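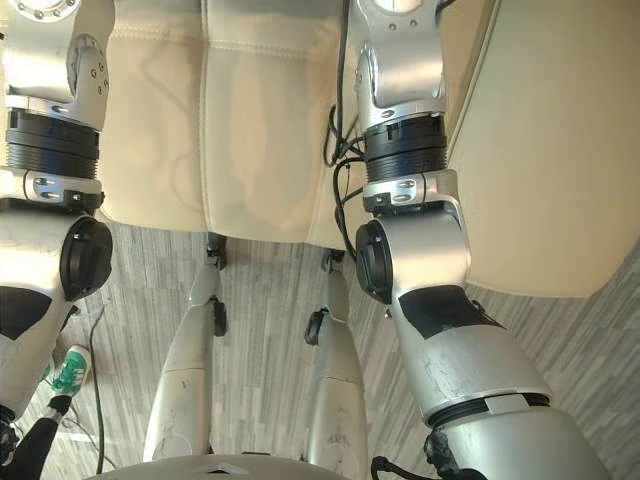

Damilola Isah

The heating in our apartment runs off one thermostat in the hallway, and for two winters I assumed the thermostat was wrong. It read 20 while the living room felt colder than that. In March I finally bought a pair of Hutau loggers, which write a temperature to memory every 32 seconds, and left one beside the thermostat and one at the far end of the living room.

The first night was useless. I had put the living room logger on the windowsill, so it measured the window. I moved it to a shelf at chest height on an inside wall and started over.
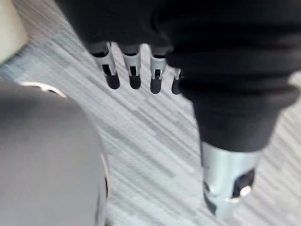 Striped carpet, black covering.

Second night: the hallway logger and the thermostat agreed to within half a degree. The thermostat was fine. The living room sat three degrees lower from midnight until 6 a.m., then caught up by noon. A steady gap would have suggested a radiator that was too small. A gap that closes by itself points at flow, or at a door.

I checked flow first. The radiators have Edet valves with a lockshield on the return side, and the living room one was open a quarter turn. I have no idea who set it there. I opened it to one and a half turns and throttled the hallway radiator by the same amount, so the thermostat would stop being satisfied so early.

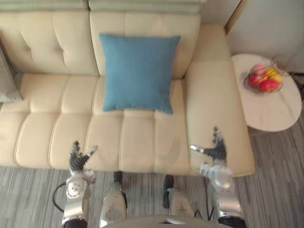
Placement of the logger matters more than its accuracy, and I spent longer on this than on the valves. I wanted a reading where a person sits. Soft furniture is a poor mount: a sensor pushed into tufting, like that on the cream sofa, or tucked behind its blue pillow, is insulated from the air and lags by many minutes. I hung mine on a string from the bookcase, at head height for someone seated, and the lag went away.

After rebalancing, the overnight gap fell to one degree. I exported 2,000 rows and threw out 534 from the hours when I had a window open — they told me nothing about the radiators. Arūnas Žukauskas, who reads these posts, asked whether I had bled the system before touching anything. I had not. Bleeding it afterward released a little air from the bedroom and none from the living room, so I don't think it changed the result.

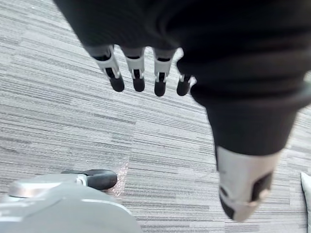
Four fingers over the grey stripes.

Remaining items. The hallway door still needs a seal along the bottom edge. I also want to repeat the run with the door shut all night, as I can't separate its effect from the valve change with the data I have. The raw files are in the Hutau format, which opens in any spreadsheet once you delete the first two header lines.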